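Swapping grippers on a small arm: how we compare them

Quick writeup, mostly so I stop answering the same mail. You have one arm, two or more grippers, and you want to know which one to keep on. Takes an afternoon if the brackets fit. Longer if they don't.

We ran the Livero parallel jaw against the printed linkage fingers from Vamside. Arm is a Um desktop, controller is the Kostbridge box. Other gear is fine, the steps don't change much.

What you need

Arm, bolted down. Clamps are ok for slow moves only.
Both grippers with thier mounting plates.
Hex keys. The short ones, the long ones hit the wrist.
Cutting mat with a printed grid.
Colored tape.
A wrist camera, or any camera that moves with the arm.
A few household things with levers, knobs and buttons. Blocks tell you almost nothing.

Step 1. Mount and zero

Power off at the controller, not just the software stop. Bolt the plate on, snug, then the gripper. Route the cable on the outside of the wrist with some slack. Power on, open fully, close fully, and write down both values. Do NOT reuse the values from the other gripper. Did that once, stripped a gear.

Printed fingers flex. Close them until they just touch and call that zero. If you zero them squeezed hard you lose the light grip later.

Step 2. Tool offset

Every gripper has a different length. Measure from the flange to fingertip and put it in the tool settings. Then jog to a grid corner on the mat, touch it, back off, come in from the other side. Should land on the same corner. If it's off both ways by the same amount, the length is wrong. Off by different amounts, something is loose.

Step 3. Set the speed

Kostbridge takes a speed cap in its own units. We use 3000 for both grippers, all runs. Higher looks nice in a video, but the printed fingers start to wobble at the end of a move and you end up comparing wobble. Same cap, same acceleration, same start pose. Write it on the sheet.

Step 4. Camera

Lock exposure and white balance before the first run. Auto exposure hunts like crazy over shiny black plastic. Check the fingertips are in view both open and closed. After a swap you almost always have to re-tilt the mount a little, and then redo the hand-eye calibration. Yes, again. Skip it and the second gripper looks worse than it is.

Step 5. Pick the tasks

We do 6 per gripper:
pinch a lever and push it down
press a small button with a closed fingertip
turn a ridged knob
pick a card off the mat
lift a mug by the handle
let go of something light without dragging it

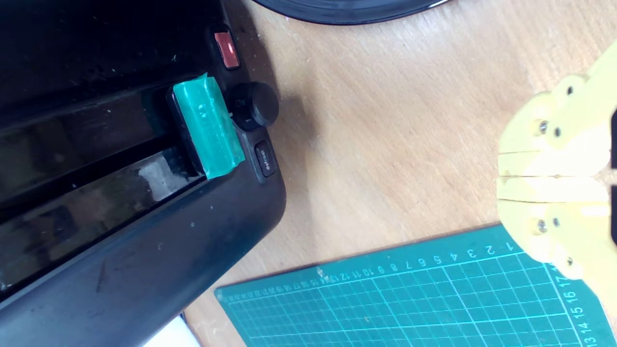
Lever first. It's the easiest one to score, it went down and stayed down or it didn't. Wrap it in bright tape so the camera has something to find, black lever on a black body is hopeless. Tape changes the friction too, so leave the same piece on for both grippers. Unplug anything with a cord.

For buttons, close the fingers all the way and come in square. Wide flat fingers tend to catch the neighbor button. Knobs are slow, let it regrip between turns.

Step 6. Score it

Pass, fail, or "touched something it shouldn't". Third column matters more than you'd think. Keep the fail clips, delete the boring ones.

What we ended up with

Livero won on lever and mug. Stiffer, closes the same way every time. The printed fingers won on the card and on letting go, and they forgive a bad approach. Knob was a tie, both bad. Gluing a strip of thin rubber on the tips helped more then any setting did.

Currently leaving the printed ones on. Spare set is in the drawer with the plates. Will redo the knob task in December when the new tips are done.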